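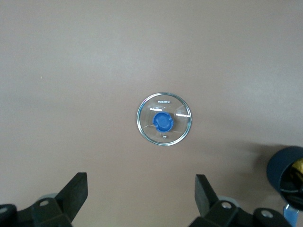
Drustura Pirus pocket synth: review

I've had the Pirus for 2 months and use it most evenings. It has 32 pads, a small speaker and 116 built-in sounds. The electric pianos are good, the drums are fine, and most of the strings I skip.

Setting it up took longer than playing my first tune. The app wanted an account before it would find the synth, and Bluetooth dropped twice. Over USB it has been steady.

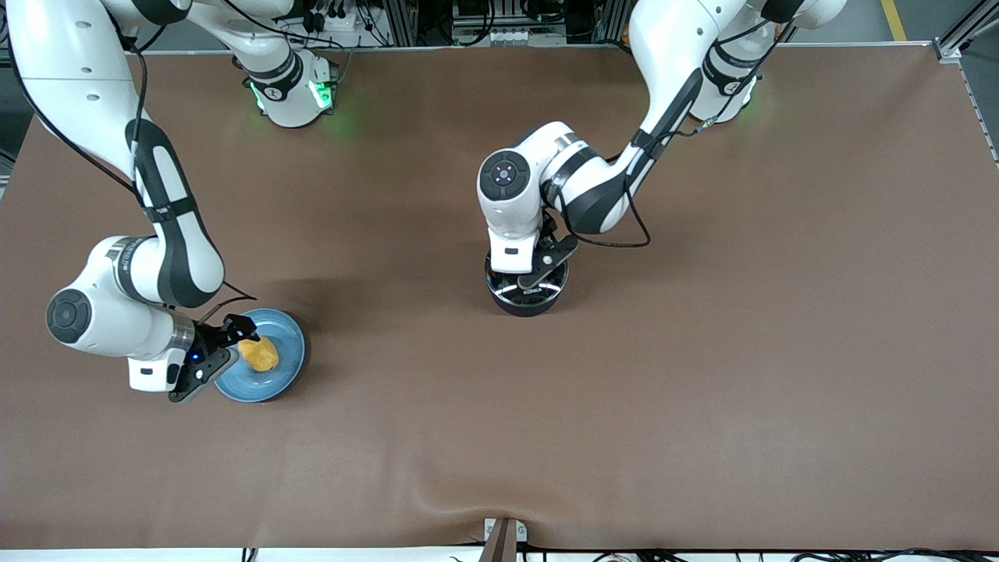
Battery life is better than I expected. I get through a full evening at medium volume and it charges overnight. The case is where they saved money, as the rubber feet are thin and it slides when you hit the pads hard. On a matte brown surface like the one in the photo I'd still put a cloth under it. The Garkier stand sold for it doesn't help much.

The pads pick up light taps well. Latency over Bluetooth is too high for drums, so use the cable. The looper holds 2,000 notes, plenty for me.

Four stars. I'd buy it again, but from a shop that takes returns.

Eimear Daly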